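Household Robots Still Slow at Clearing the Table, Nurmi Trial Finds

Machines can now pick up most of the litter left on a kitchen table, but they are not ready to do the job unattended, according to results released in July by the Nurmi household automation program.

The program tested two systems, Jilloleo and Paditley, on a single chore: clearing a table of wrappers, cartons and empty packaging while leaving alone anything a resident would want to keep. Each system made 920 attempts in home kitchens.
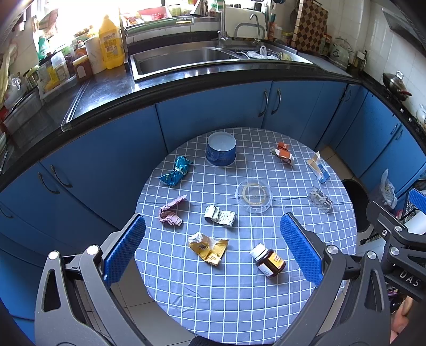 Jilloleo completed 387 attempts without human help. Paditley completed 235. An attempt was counted as complete only when all waste had reached a bin and every other item remained on the table.

Thin, crumpled material caused the most failures in both systems. Foil and clear plastic were often missed or dropped on the way to the bin. Medicine packaging presented a separate difficulty — a bottle may be empty or full, and the machines were instructed to stop and ask before moving one.
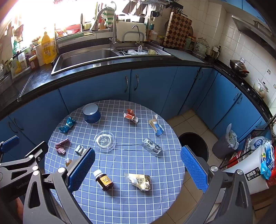
Wrappers, torn cartons and a medicine bottle on a kitchen table, with waste bins nearby.

"A person does this chore without thinking about it," said Kasun Pathirana, who directs the program. "The systems we tested can do parts of it well. We would not yet advise a household to rely on them."

Neither system is on sale for home use. A second round of trials, covering 20 kitchens in Drusden, will add dishwashing and the wiping of counters.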